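Towel Questions, Answered

I get a lot of mail about laundry for a person who mostly writes about secondhand furniture, so I've put the towel ones together on one page. Scroll until you find yours!

How often do you wash bath towels?
Every three or four uses. Hand towels go in more often, and the kitchen ones pretty much daily (I cook messy).

Do you use fabric softener?
Nope. I quit after we moved to Luncombe and I noticed my towels were pushing the water around instead of soaking it up. A half cup of white vinegar in the rinse every now and then does the trick for me.

My pink towels are bleeding onto everything. Help?
Wash them alone, in cold, the first two times. If the water still comes out pink, keep them with the reds and darks for a while. I had a coral set from Verbeke that took until November to settle down, and I've got a formerly white pillowcase to prove it.

How do you fold a big towel without a table?
Hang it and fold it lengthwise first! Let the length drop straight down, line up the long edges, then take hold of the bottom and bring it up. I find it so much easier than wrestling with it on the bed, and the edges come out straighter too. 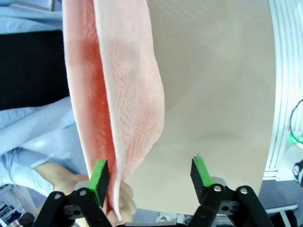
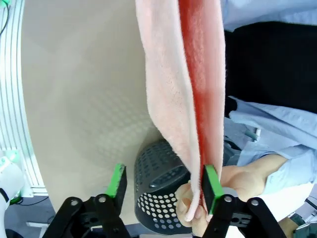
Pink terry towel, folded and hanging, with a hand at the lower end.

Thirds or halves?
Depends on your shelf. Mine is 19 inches deep, so I go in thirds lengthwise and then in half, and then in half again. If your shelf is shallow, try rolling them. Rolled towels look nice in a bathroom, but I'll admit mine slide all over the place.

What kind of laundry basket should I get?
Plastic with holes in it, if you ask me. Wicker is pretty but it snags terry loops something awful, and air needs to get in there if you ever toss in a towel that's a bit damp (we all do it).

A loop got pulled. Is the towel ruined?
Not at all! Snip it level with the others using small scissors. Don't tug on it, or you'll have a bald line.

Where did you get the shelf in your linen closet?
It came out of a hardware store in Hukley that was closing down. I sanded it and gave it two coats of Clitivmont in off-white.

Last updated Sep 15, 2023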